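About Us

Welcome, and thanks for stopping by. We're Trikine, a small outfit in Adarbridge that helps people run robot arms sensibly, and we've been at it long enough to have strong feelings about cable ties. Most of our days are spent writing bench rules, checking other people's bench rules, and teaching the folks who have to live with them.

How we got started

Homa Kordestani began the business at the back of a shared workshop, with one second-hand arm and a binder. The binder was the important part. Every time something went a bit sideways — a dropped cup, a gripper closing on a sleeve, a pot lid that ended up under the fridge — she wrote it down along with what she'd do differently next time. By the time the first customer came along, the binder ran to 125 pages and had a coffee ring on nearly all of them.

We've since boiled it down to a house code of 50 rules, which is still too many for some tastes, and we go through the lot every July over a long lunch. A few get dropped, a few get reworded, and there's usually a good-natured argument about labelling that carries on well into the afternoon.

What we do now

There are six of us these days. We look after household-task benches for our neighbours at Wuson, and we run the induction program at Pitkänen, where new operators spend their first morning with us before they go anywhere near the controls. Over 200 people have come through that morning so far, and we're always tickled when one of them writes to say they've taped our checklist to the wall at their new job.

We also visit schools and community workshops when we can. If you've got an arm in a cupboard and you're not quite sure where to begin, please do give us a call!

How we like a bench kept

You'll find the full code in our welcome pack, but these are the ones we're asked about most often.

1. Agree on who holds the stop button before anyone powers up, and say that person's name out loud.

2. Start with empty grippers, held clear of anything breakable. Give each object its own patch of the mat, with open space between, so an arm can come in without brushing its neighbour. Mugs go on the tree, plates stand in the rack, and small things such as a knobbed lid or little container sit on their own where both arms have a fair go at them.
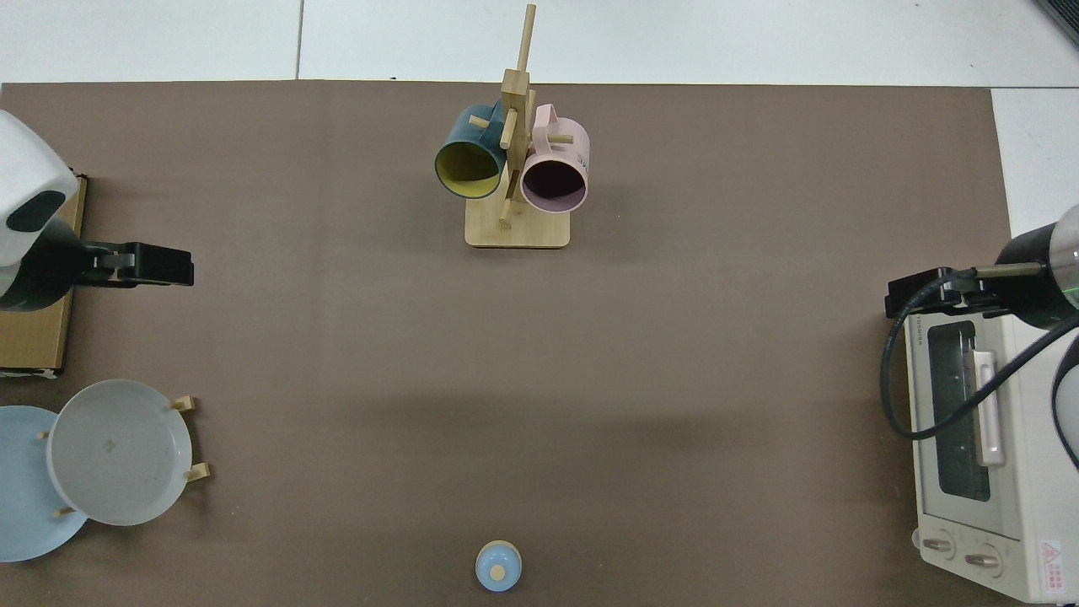

3. Trace every cable by eye before the first move, particularly where it passes in front of a door or a knob, and leave the warning labels on appliances where people can read them.

4. Write up the near misses the same day, even the silly ones. We're very fond of the silly ones, and they're the first thing Homa reads when she gets in.

Coming to see us

Visitors are welcome most mornings from 9:30, and the kettle's generally on. Wear closed shoes, tie back long hair, and ring the bell twice as the first one tends to get lost under the compressor.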